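Hanging bags on wall hooks: your questions
Updated May 8, 2021

Flitden is a shared workroom with 88 members. We hang carrier bags on adhesive hooks for rubbish, offcuts and small bits that need sorting. Most of the questions we get are about the hooks and the bags.

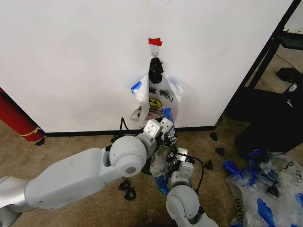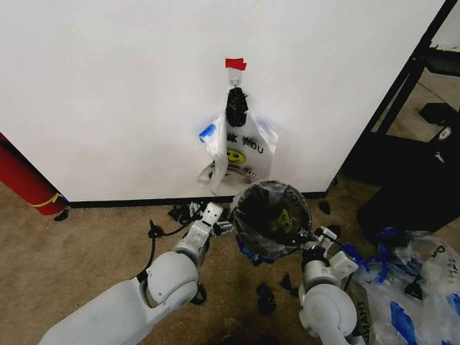
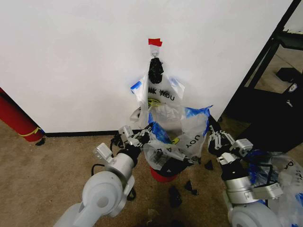
A carrier bag on a wall hook, with red tape above it.

Where should I put a hook?
On a smooth, painted wall, low enough that the bottom of the bag ends up near the floor. Mark the spot with a short strip of coloured tape first. Leave the tape up afterwards so the next person can find the place.

How long before I can use it?
Wipe the wall, let it dry, press the hook on firmly for 10 seconds and leave it for 2 hours. Overnight is better in a cold room.

The bag keeps swinging or closing up. What can I do?
Tape one side edge to the wall with painter's tape. It comes off paint more cleanly than parcel tape. Please don't use staples.

Can I hang the bag by one handle?
You can, but it gapes on one side and tears sooner. Put both handles over the hook.

What about a bag that has torn?
Put a second bag under it before you lift it down – small things go straight through a split. Check the carpet for clips before you vacuum.

What can't go in?
Glass, blades, batteries and anything wet. These go to the Costigan Street store.

Do you supply the bags?
We reuse clean ones that members bring in. Last June we were given 2,040 of them, so please hold on to yours for now. It doesn't matter what is printed on them.

A hook has come off the wall. Who do I tell?
Tayla Cosgrove looks after fittings. Leave a note in her tray with the room name – and keep the hook, as we can usually fit a new sticky pad.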